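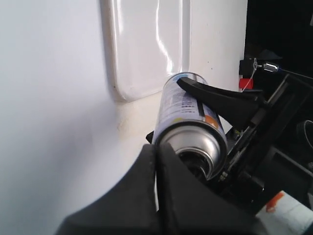 4.2 Registrations and fee income in the Mudgway zone

Firm counts come from the zone register, fee income from the published accounts. The two don't line up perfectly -- the register closes in October, the accounts two months later. We did not adjust for this.

At the close of the register the Mudgway zone had 318 active firms. Most are small. Holding companies, a few insurers, back-office units for banks based elsewhere. Fund managers are the group that grew, and they pay the highest license fee, so fee income rose faster then the firm count did.
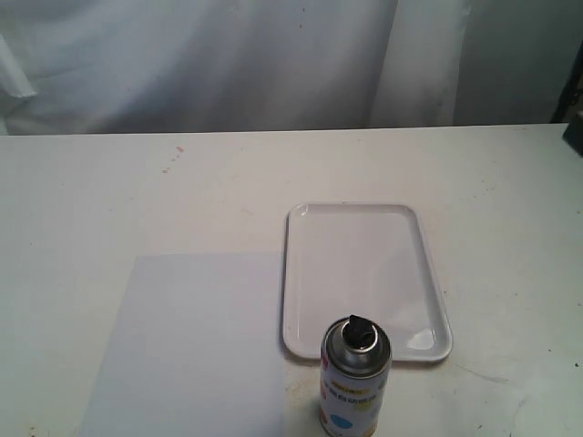

Figure 5. Aerosol spray paint can, empty white tray and sheet of paper on a white tabletop.

Nindora is the harder case. Larger register, over 700 names, but many are dormant and pay only the base fee. Dropping the dormant firms narrows the gap with Mudgway a good deal. Fee income per active firm is then close in both zones, which was not what we expected from the earlier litterature.

Two firms, Ora and Flosusex, hold licenses in both zones. Counted once in each. Taking them out changes nothing in the main estimates. Renewal rates are treated in 4.3.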